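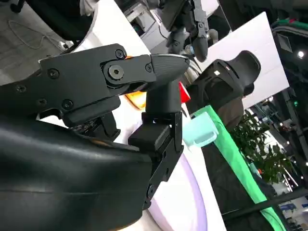

Chapter 11
Reading a Glazed Surface

Most of the pots in a regional museum arrive with no papers. A bowl comes in a box with a street name written on the lid, and the cataloguer has to say what it is made of, how it was fired and where it might belong. Marks help when there are any. On country stoneware there usually aren't, and the glaze has to do the work instead.

This chapter deals with salt glaze and ash glaze, the two finishes found on most of the storage jars in the Resusley collection. Both need a kiln well above 1000 degrees Celsius, and both can come out brown, grey or a dull green. They are often confused in old registers. The Kosallow register, which we use again in Chapter 12, lists 96 jars as salt glazed. On later study, 27 of them proved to be ash glazed.

Salt glaze forms when salt is thrown into the hot kiln and the vapour settles on the clay. The surface is thin and pitted, a little like orange peel. It follows every tool mark and fingerprint underneath. Ash glaze melts and moves. Look for runs down the shoulder, a thicker roll of colour near the foot, and bare patches on the side that faced away from the fire.

Start with the foot, then the inside, then the rim. Salt vapour rarely gets far into a narrow-necked jar, so potters often lined the inside with a brown slip before firing. A jar with a slipped inside and a pitted outside is probably salt glazed – but check the lid seat, where two pots stacked together will have shielded each other and left a dry ring.

Colour is the weakest evidence and should be written down last. The grey jars from the Cloremano pottery and those sold under the Kováčik name look much alike in a case, yet their clay bodies differ in grain and weight. Section 11.1 sets out how to describe a clay body at a chipped edge, using a hand lens and daylight.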